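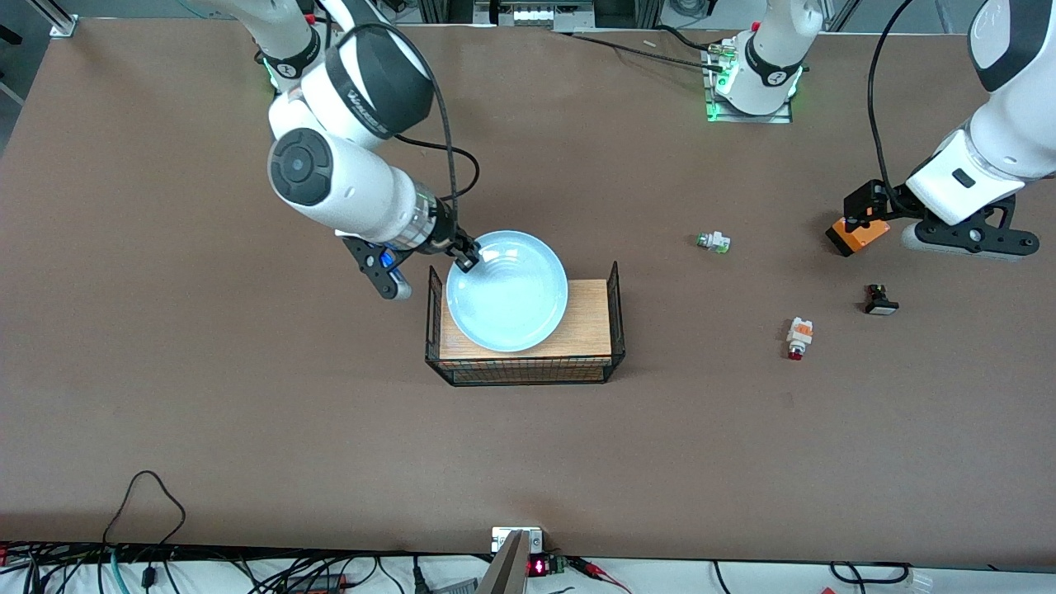
Mukbridge handling trial: progress to the end of November

Work in this period went on comparing the two gripper types, Tonis and Wernero, on thin-rimmed tableware. Both arms are mounted and share one controller. Vikas Pathak ran the trials and Ignacio Leiva looked after the control software.

We have logged 1,136 grasps against the 500 promised for this stage. The extra ones came from repeating the plate set after the finger pads were changed. The Tonis fingers now hold a plate by the rim on 80 per cent of tries. Wernero is behind on plates and ahead on small parts such as connectors, where its shorter stroke helps.

Most failed grasps were on the far side of the rim. The wrist has to turn a long way to get there and the cable pulls tight - we have rerouted it once and will need to do so again. A further 112 grasps were thrown out after a timing fault between the camera and the controller. The fault is fixed and those runs will be repeated.

Spending is within budget. The Orellana force sensors are late, so the grip force tests move to the next period. We ask for no change to the end date.

Next: bowls and cups, then passing a plate from one arm to the other. Ignacio will send the full grasp log separately.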